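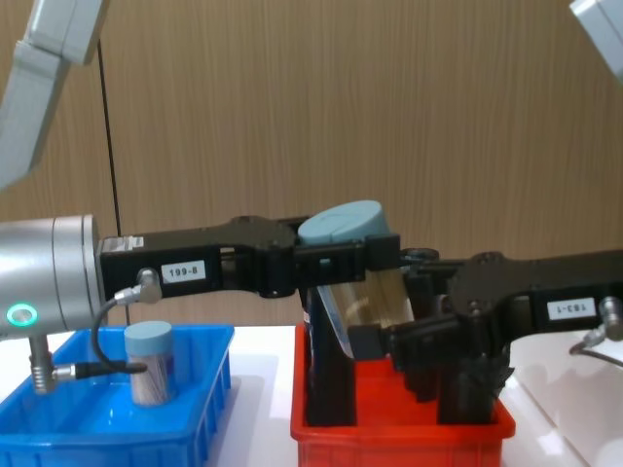 I've been turning Marek's question over since he sent it, partly while doing the dishes and partly while pretending to listen to a phone call, and I think I land somewhere between him and Bořivoj. For those who missed his message I've kept the important bit further down. My own feeling is that putting things away is the chore to watch, well ahead of vacuuming or folding shirts, as it's the one that eats my evenings and also the one that eats the last hour of every shift at Merkow. And it's a harder job than it looks! Take the jar with the pale blue lid, tilted at an angle a bit above the red bin, with a gripper finger from one arm up under the lid and one from the other arm lower down on the glass or plastic or whatever it is. You and I would pick that up with one hand while looking for our keys. Two arms sharing one small jar is a real piece of coordination, and I can't look at it without feeling a little tender toward them both.

Now, Marek wrote:

> Dear all, I have been reading the thread on chores and I have to ask the rude question. Can any of these machines do a job I would pay for? At the shop in Clukovmont we keep 2,223 small parts in open bins, and every night somebody has to put back what the day shift left on the benches. It takes 2 people. If a pair of arms could do half of it by morning, slowly, I would be delighted. If it needs one of my people standing next to it all night, then I have bought myself a very expensive third person.
>
> Bořivoj says wait 6 years. I say tell me what to look for in the meantime.
>
> Marek Sýkora

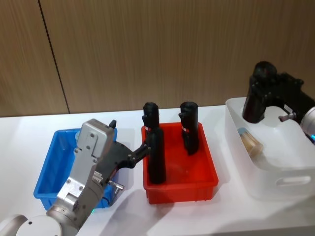

Well, Marek, your "third person" point is the one I keep coming back to, and I'd like to see it printed on the front of every brochure. When Jozefína and I ran the supply room at Lera (this was before the move, so some of you will remember the awful green shelving) we had a label machine that was supposed to save us an afternoon every week. It did the labels beautifully. Then one of us spent the afternoon feeding it, clearing it and apologizing to it. So my first advice would be to time the helper as well as the machine, and to be strict about it. Count walking over to have a look. Count the coffee you drink while having the look.

My second piece of advice is to ask about the mess. Anybody can show you a neat row of identical boxes going from left to right, and I've sat through plenty of those with a nice sandwich in my hand. What I want to see is a crowded bin, with things that are nearly alike standing shoulder to shoulder and one odd one among them. 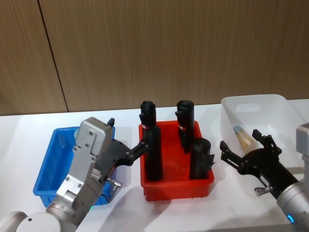
Sorting is where I'd put my own money, if I had any left after the roof. Your benches at Clukovmont must be full of things that are almost the same, and so is my kitchen drawer. Look at how close together the black pieces are standing in the red bin, with the gripper closed on the tall one in front and a bottle-shaped one right behind it. Grabbing one without bothering its neighbor is most of the job, I'd say. The bundle of pale sticks leaning in the white bin would worry me more, though, and I'd love to know how a machine decides that a bundle counts as one thing.

So would I buy a pair for the night shift? Not this February, Marek, but I wouldn't wait as long as Bořivoj says either. I'd ask for a trial on your own benches with your own parts, and send everyone home while it runs.

Tin-yau, you promised us your notes from the Říha visit, and I'm still hoping. Please include the boring parts, especially how often someone had to step in.

Warmly,
Rozália Tichý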